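# 6장 두 카메라의 좌표를 하나로 합치기

5장까지는 카메라 한 대로 물체의 위치를 구했다. 이 장에서는 작업대를 보는 고정 카메라와 손목 카메라를 함께 쓴다. 고정 카메라는 서랍장, 쟁반, 병처럼 서로 떨어져 있는 물체의 배치를 구하는 데 쓰고, 손목 카메라는 잡기 직전의 자세를 보정하는 데 쓴다. 예제 코드는 Bogdan Roman과 Silviu Matei가 작성한 Wovura 라이브러리를 기준으로 한다.

비스듬히 놓인 빨간 상자를 예로 들면, 고정 카메라에서는 상자의 중심과 대략의 방향을 얻는다. 손목 카메라에서는 두 손가락 사이에 들어온 상자의 긴 변을 검출해 회전각을 다시 계산한다.

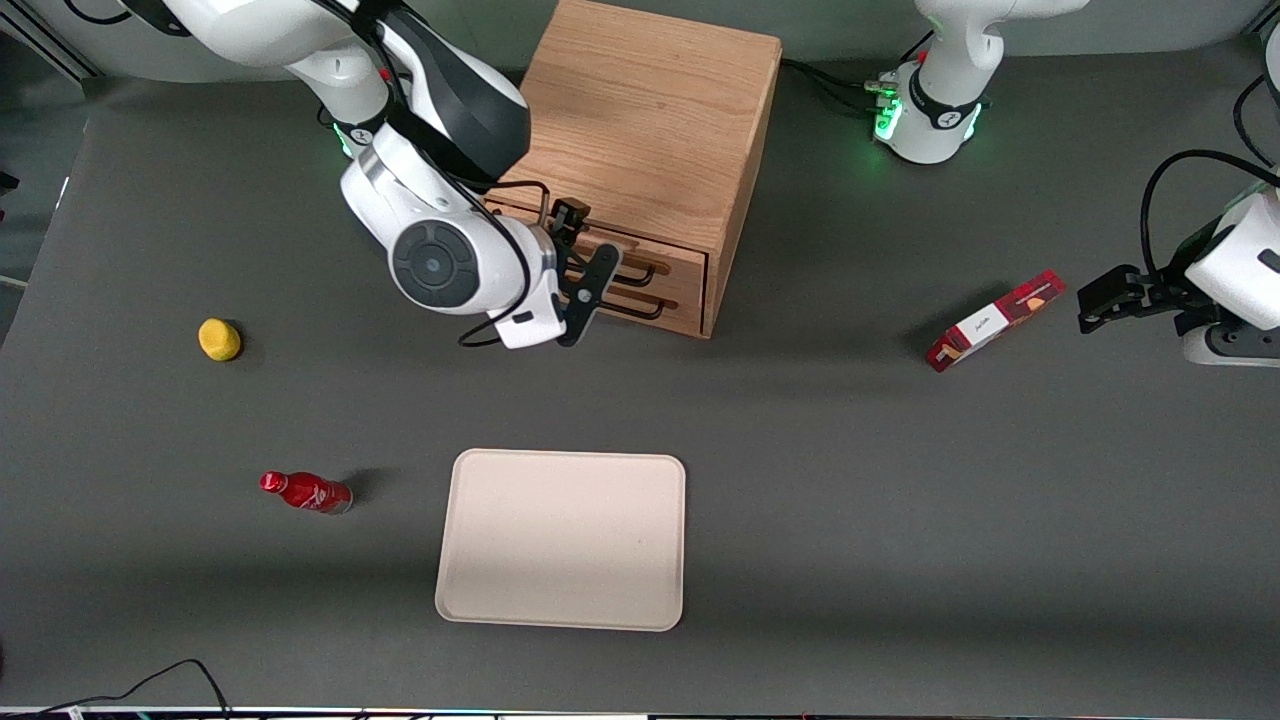
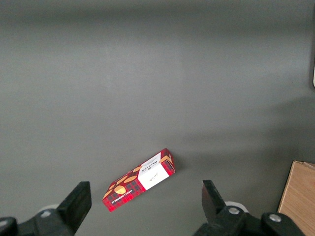
## 6.1 변환 행렬의 표기

작업대 좌표계를 W, 고정 카메라를 F, 손목 카메라를 H로 쓴다. F에서 W로 가는 변환은 한 번 보정하면 상수로 둔다. H에서 W로 가는 변환은 팔의 관절각에 따라 매 주기 바뀌므로, 영상과 관절각의 시각을 먼저 맞추어야 한다. 예제의 보정 파일에는 자세 45개가 들어 있으며, 이 중 21개는 검증에만 사용한다. 회전은 쿼터니언으로 저장하고 길이 단위는 밀리미터로 통일한다.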